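Cavosano Cabinet Notes
Data card, release 4
Last changed 9 December 2022

Contents

Written notes on household cabinets and how their doors are hung. Each record covers one cabinet: finish, door count, hinge type, hinge position, and the state of the floor in front of it. Records are plain text, one file per cabinet, 45 files in total.

Fields

finish - free text, color first, then grain if any
hinge_side - left, right, or unknown
hinge_part - arm, plate, or both
clearance - space in front of the door, in inches
remarks - optional

Sources

Files 1 to 9 were written in the Trirnora apartment. The rest come from the Magnusson house and follow the same form, except that clearance was not recorded there before April.

Conventions

Side is given as seen by a person facing the cabinet. A hinge is entered only if its metal parts can be made out; a door assumed to have one is marked unknown. "Light wood" covers pale beige and similar finishes. Do not guess the species or the core material. 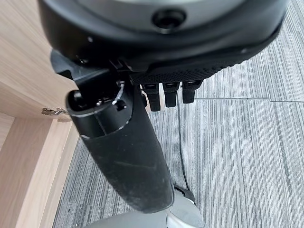

Clearance is measured from the front frame with the door closed. Rugs and mats are left in place and noted under remarks.

Known problems

In 6 files hinge_side and hinge_part were swapped on entry. These are fixed in release 4, but older copies on the Didico share still have the error. Double doors are stored as two lines in one file - parsers that expect a single line will drop the second.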